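Moving up a maths set in the middle of Year 8 – worth it or not?

Asked by Loretta Tran in Schools and Homework, 2 answers

My daughter is in Year 8 at Oakley and her maths teacher has offered her a move from set 3 to set 2 after half term in February. She got 21 out of 30 on the last unit test, which was fractions and ratio, and the teacher seems to think she's coasting a bit. I was thrilled. She wasn't! All her friends are in set 3, she likes her teacher, and she's heard that set 2 are already on to equations with brackets, which she hasn't done at all.
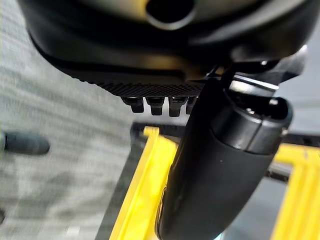 I did ask whether she could try it for a few weeks and come back if she hates it, and got a slightly vague "we'd see how it goes". The letter wants an answer before the break, so I haven't got long. My husband thinks we should just say yes on her behalf. I'm not so sure – she's the sort who goes quiet when she's lost and then it all comes out at bedtime. Has anyone moved a child up partway through the year? Did they catch up on what they'd missed, and did you pay for a tutor or muddle through at home? I can manage ratio. Brackets I'd have to look up.

Sorry for the length, I started typing this at 11 at night and it ran away with me.
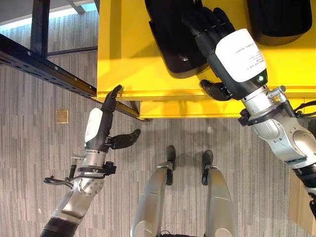

Bernadette Whitlock
We had this with my son, same year, different school (Groltness). We said yes and the first month was pretty grim. He came home with 2 out of 10 on a homework and cried, and I felt dreadful. What helped was asking the new teacher for a plain list of the topics he hadn't covered. Hers fitted on half a sheet of paper and we did one a week at the kitchen table, 20 minutes and then stop, even if it was going well. By Easter he was somewhere in the middle of the class and had stopped mentioning it.

Get the trial period in writing if you can, an email will do. And ask what happens with the end of year test, as ours sat the paper for the new set whether they'd caught up or not.

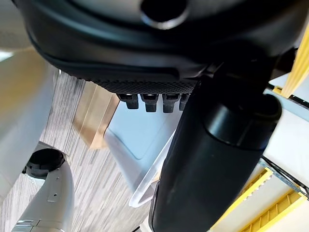
Oh, and the friends thing sorted itself out. They still had lunch together and he was in with most of them for science anyway. No tutor here, the prices round our way made my eyes water.

Emmett Zamora
depends on the kid. mine stayed down and got a good mark in the end so don't panic either way. ask her what she wants to do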